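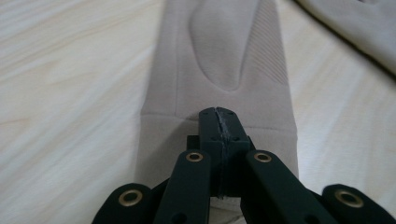
Ticket 1185: hormone assay readings all over the shop
Opened: Sunday, March 18, 2018
Status: waiting on supplier

Hi all, me again, sorry for the weekend ticket! The Ceta plate reader is giving me silly numbers on the oestradiol samples. Same sample, two wells side by side, and one comes out at nearly double the other. The cortisol plate I ran straight before it was lovely, so I don't think the reader is completely poorly.

Tried so far:
- restarted the reader and the laptop (of course)
- ran the blank plate, all fine
- made up fresh standards from the Wuneck kit, still jumpy
- swapped to the other pipette, a bit better but I wouldn't trust it

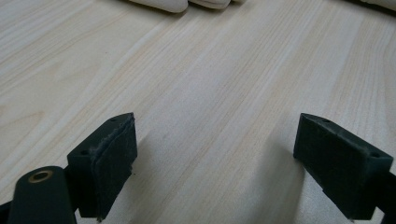
Update, after lunch. I dug out the notes from November, when Drernwood had the same trouble with their saliva samples, and they blamed the wash step. So I did the wash by hand, 5 rinses instead of 2, and the pairs now match on most of the plate. The bottom row is still daft though.

I've emailed Tseng to ask if the washer nozzles can be cleaned without a callout (last time we paid for a visit and it was a blocked tube, grr). Please don't run any of the study samples on the washer till I've heard back. We've only got enough left for one repeat each and I'd hate to waste them. Cortisol plates washed by hand are OK to carry on with.

Leaving this open.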